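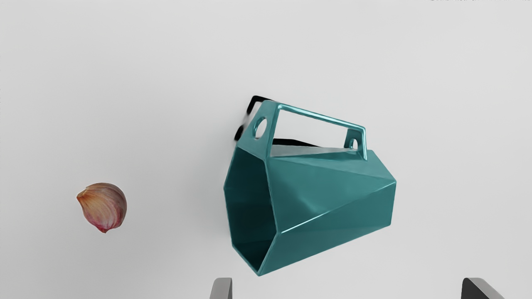

Simulated tabletop, close view: faceted teal mug on its side, garlic to the left, gripper fingers at the bottom.

Bondarora Open Day Set

Data card, version 7

Summary
Simulated pick-and-place episodes collected at the Swanson open day in July. Visitors sat at a desk in the Pikdale room and drove a simulated arm with a two-finger gripper. The set holds 261 episodes, of which 200 are for training. The rest are held back for testing.

How the day ran
Each visitor had one practice go and then up to three recorded ones. Callum Menzies ran the desk and read out the task. Leonie Lehner checked the recordings afterwards and wrote the task labels. Sessions started at 10.30 and stopped at 16.00, with a break for lunch.

Objects
The object library has 16 items, mostly food, drink and kitchenware. Positions are drawn at random at the start of an episode, so a mug may start on its side.
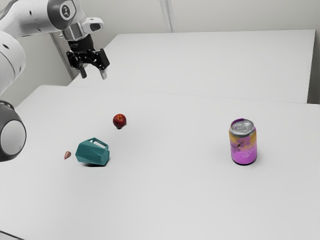

Were visitors' names or voices recorded?
Only the arm motion, the rendered views and the task label were stored.

Known problems
Visitors were new to the controls and many episodes contain long pauses. These have been left in. Labels were typed by hand and spelling varies between the morning and afternoon files.

Layout
train/ and test/ hold one folder per episode. labels.csv sits at the top level.

Contact
Leonie Lehner, Grurnness office. Please give the episode number when reporting a fault.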